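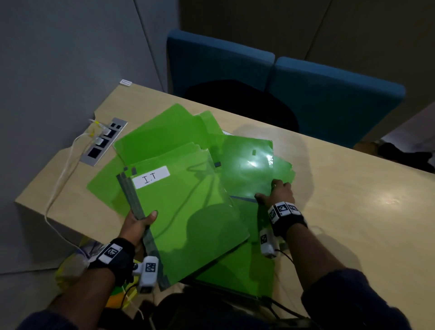

One for I.T, in hand for once.

Revathi Mathew would like it known that she did not choose green.

"Green was what there was," she says. "Somebody at Marchand ordered a sample box before my time, liked it, and reordered by pressing the same button. I inherited a color."

She has inherited a good deal else. Marchand moved its paper out of the Tasstead office in March, and the paper arrived at Flunthorpe in an order that Mathew describes as "the order in which people were standing near a box." Her job since then has been to get it back into departments, one folder at a time, on whatever flat surface is going. When we meet on Friday the coffee machine is out of service and she has brought a flask, from which she pours me half a cup without asking how I take it.

I had assumed, going in, that sorting folders was the sort of work a person does while thinking about something else. Mathew lets me finish that sentence and then looks at me for a while.

"Try it," she says. "Do a stack and think about your vacation. Then come back and find me the Zoltwood lease."

The Zoltwood lease is a sore point. It was missing for 36 days and surfaced inside a folder belonging to the cafeteria, between two menus. She doesn't blame the cafeteria. She blames plastic, and she can talk about plastic for longer than I would have guessed.

"It slides. Cardboard has some friction, cardboard wants to stay where you put it. These you put down in a nice pile and you turn your head and they've gone off like a deck of cards. And they cling, too, which you'd think would be the opposite problem, but no, you get both. You pick up one and you've got two. The second one is always the one you spend the afternoon looking for."

So the first rule of her method is to put a thumb to the spine every time. The gray strip down the side is thick enough to feel, and if you feel two strips you are holding two folders. It took her a week to learn this and she teaches it in ten seconds, a little grudgingly.

The second rule concerns labels. There were printed ones, briefly. They curled. What replaced them was a white rectangle and whatever pen was nearest, and Mathew has come around to it.

"I know the handwriting now. I know who wrote it and what kind of day they were having. There's a person who puts a period after every letter and a person who puts one period in and gives up. I.T is a good example. There's a point after the I and then nothing, they got bored, they had two letters to do."
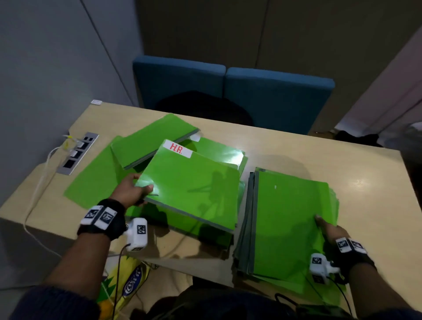
H.R., in red marker, with both its periods.

Red marker was never official. There was a theory for some weeks that red meant confidential, and people began handing her red-lettered folders face down, with a lot of meaning in their eyebrows. She finally asked. The black pen had run dry.

"I kept the theory going for a bit," she says. "It was the only time anyone carried one of these with two hands."

I ask how many folders there are altogether, and she answers before I've reached the end of the question. There are 449. There were supposed to be 440, a figure from the old Tasstead register, and the extra nine have never been accounted for. She suspects they are empties that someone labeled in a burst of optimism. She hasn't thrown them out, having been wrong about an empty before.

The stacks themselves are a matter of some feeling in the office. Mathew builds tall. She likes all the spines down one side, so that the pile leans a bit, and she likes to lift the whole thing in one go and tap it square. She will go to 40 folders if her wrists are up to it.

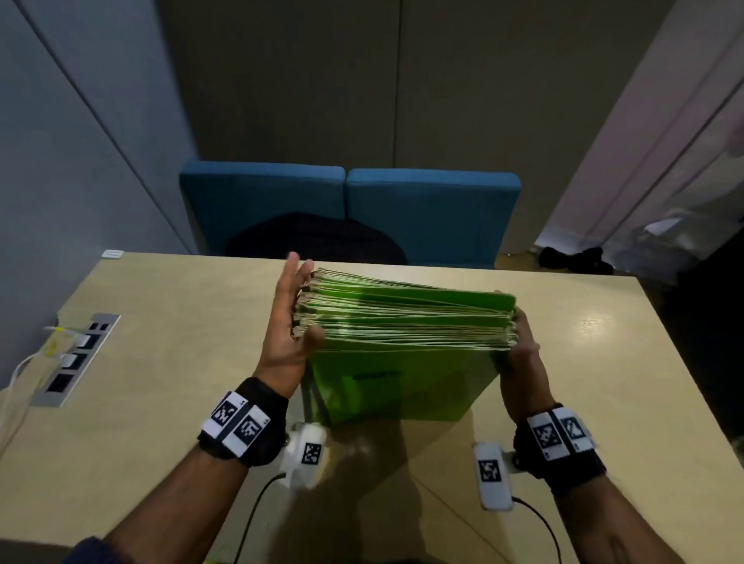

Hélène Dufour would like fewer of them per trip. Her view, given over the phone and at some length, is that anyone who carries 40 folders is really carrying 39 and chasing one, and that a person with sense would stop at 14. She also believes they should go in a cabinet with the label facing out and never be stacked at all, and she asked me to be sure to put that in.

"She's told you about the cabinet," Mathew says, when I bring it up. "There's no cabinet. There's a cabinet on order. Hélène has been living in the world with the cabinet since spring, and it sounds lovely there."

They have worked together long enough that the argument has set hard. Dufour sorts by department first and date second. Mathew sorts by department and then, she admits, by feel: the fat ones at the bottom, the thin ones on top, anything with a tab sticking out turned so the tab won't catch. It makes a better pile and a worse archive. She knows this. Dates come at the end, when the piles are small enough to go through sitting down.

What about standing? She shakes her head. She sat for the first few rounds, stood for the next few, and is back to sitting. The light is better sitting. Standing up, she says, every folder has a white blaze across it from the ceiling and you have to tilt each one to read who it belongs to. Sitting down, there's still a blaze, but you've got your elbows on something.

She has opinions on desks too. A folder that hangs over the near edge will be in your lap within the minute, and she lets them hang over anyway, having run out of desk. You begin with three tidy groups and a clear space in the middle. The clear space goes first. After that you're working on top of the work. 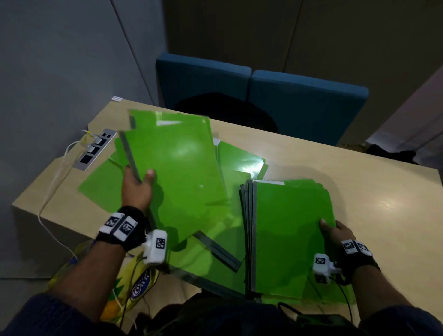
Squared up on the right, still loose in the middle.

Does she enjoy it? The flask comes out again while she thinks this over.

"I enjoy the last bit. When the spines are all one way and you run your hand down and nothing sticks out. That's maybe two minutes. Then someone comes over and says, sorry, is there any chance you've got the Zoltwood one handy, and they pull it from the bottom."

She has asked for the next order to be in more than one color, a color for each department, and sent the request upstairs with a short note about the cafeteria and the lease. The answer came back the same afternoon. There are two more boxes of the green to use up first.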